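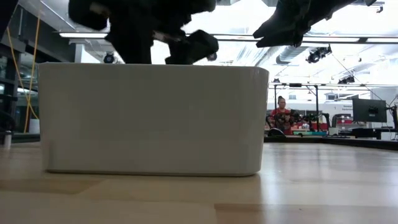

Station 2 of the bin-sorting project, with the table bin in front of the two grippers.

Search this site
Enter keywords

Letgate Student Robotics Project
Progress report to the Rungrueang Fund, second reporting period

Period covered: January through April

Summary

The project is on schedule in two of its four work areas, slightly ahead in one and behind in one. The student team has moved from single-arm exercises to two-arm work at the table. Data collection passed the level we set in the proposal. The written course materials are late, and we explain that under Problems and Changes.

Students and Sessions

The class meets after school and runs until 6:30 p.m. Students work in three groups, and each group stays with one station for a full month before changing. We tried weekly changes in January and dropped the idea. Groups spent too much of their time relearning the controls and not enough on the task itself.

Each session starts with a safety check and a short review of the last log. One student operates, one resets the table and one keeps the log. Students trade jobs halfway through. The log keeper also marks whether each attempt met the task rule, and the group has to agree on the mark before the next attempt starts.

Attendance was steady except during the school testing period in March, when we ran a shorter schedule.

Work Completed

The main task this period was sorting small containers into bins. We chose pill bottles because they are light and hard for a beginner to grip well. A bottle on its own is a fair first exercise. Two bottles close together are much harder, and most groups needed several sessions before they could take one without knocking the other.

Students wrote their own placement rules for the table. The current version has an easy position near the middle and a hard position near a rear corner. It also says which bins may be used as targets. 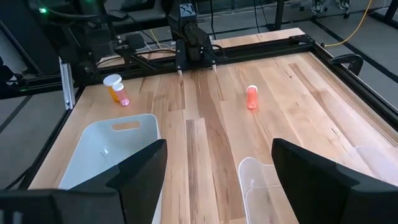 Results to Date

The groups have logged 3226 attempts since the project began. Of these, 1466 were made this period, all on the bottle task. The proposal called for 3000 attempts by the end of April.

We are more careful about quality than we were in the first period. Attempts where the log and the recording disagree are now set aside – they still count as attempts, but students do not use them in their analysis. The second group found most of the mismatches and wrote the checklist we now use for all sessions.

Results on single bottles are good. Results on close pairs are uneven, and the students' own notes put most of the misses down to approach angle. They plan to test a slower approach next month and compare it with the current one.

Skatdale Regional Meet

The team has entered the manipulation event at Skatdale in June. The event uses a similar table task with a time limit. We have not practiced against a clock yet. Timed practice will start once the slow approach test is done, so that students are not changing two things at once.

Problems and Changes

The course packet is behind. The first four units are written and in use, but units five and six are still in outline. We gave staff time to rewriting the operator unit after students told us the steps were out of order. We expect both remaining units by the end of June.

We also lost a week of two-arm sessions waiting on replacement fingertips. Groups used that week for log review. We have since ordered a spare set, paid from the supplies line, and there is no change to the total budget.

The visit from the Pasthorpe class was moved from March to May at their request.

Spending

Equipment spending is complete. Supplies are slightly over plan because of the spare parts noted above. Travel is unspent and will be used for Skatdale. We are not asking for funds to be moved between lines at this time.

Plans for Next Period

– Finish the slow approach test on close pairs
– Start timed practice for Skatdale
– Host the Pasthorpe visit
– Complete units five and six of the course packet
– Have each group present its log data to the others

The next report will cover May through August and will include the Skatdale results.

3 comments
3 shares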